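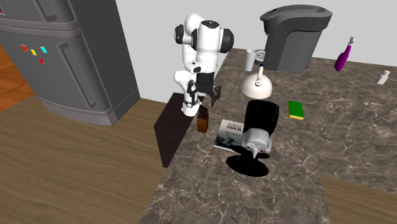 Refrigerator with magnets on the door

How to Keep a Household Emergency Contact Sheet

The Flindadstead Tenant Services Office asks every household to keep one printed contact sheet in a shared room. A phone can be locked, lost or out of power when help is needed. A sheet takes less than an hour to prepare and should be reviewed each March.

What you will need

Plain letter-size paper, a black pen with waterproof ink, and a clear plastic sleeve. Tenants may also collect the blank form from the Enache Street desk.

Step 1. Write the address first

Put the full street address and unit number at the top, in capital letters. Callers under stress often forget their own unit number. Residents of the Drulwood buildings should add the entrance letter, as the two entrances open onto different streets.

Step 2. List the numbers in order of use

Emergency services go on the first line, followed by poison control, the family doctor, the building's after-hours line and the gas and water suppliers. Tenants can reach the after-hours line from any building telephone by dialing extension 815. Leave a blank line between entries so that corrections can be made neatly.

Step 3. Choose two outside contacts

One should live nearby and hold a key. The other should live in a different town, where a local power or telephone failure is unlikely to affect them. Ask both people before writing down their names, and confirm which number they answer at night.
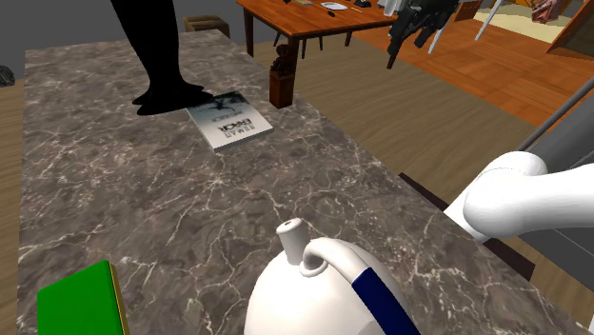 Sólveig Hjaltadóttir wrote to the office that her out-of-town contact had changed numbers and that the old one stayed on her sheet for more than 12 months. She asked that the form carry a space for the date of the last check. The current form has this space in the lower right corner.

Step 4. Add medical notes

Record allergies, regular medicines and doses for each member of the household. Keep this part brief. Tenants who prefer privacy may fold the lower half of the page behind the upper half before placing it in the sleeve – the sleeve should then be marked "Medical notes inside."

Step 5. Post the sheet

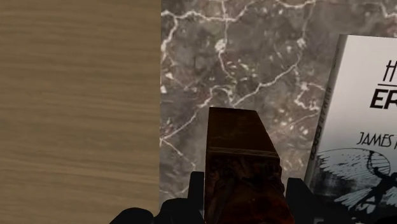 Babysitters and visiting relatives should be shown the sheet when they arrive. Post it at eye level, away from the stove and the sink. Do not leave it lying on a work surface, whether wood or marble like the two that meet here, where it may be covered by mail or thrown out with other papers. The inside of a cabinet door is acceptable if the outside is labeled.

Step 6. Review and replace

Call each personal contact once a year. Write a new sheet if more than one entry has changed, and destroy the old copy. Replacement forms in the Brutar series, Form 2, are available at the desk during office hours.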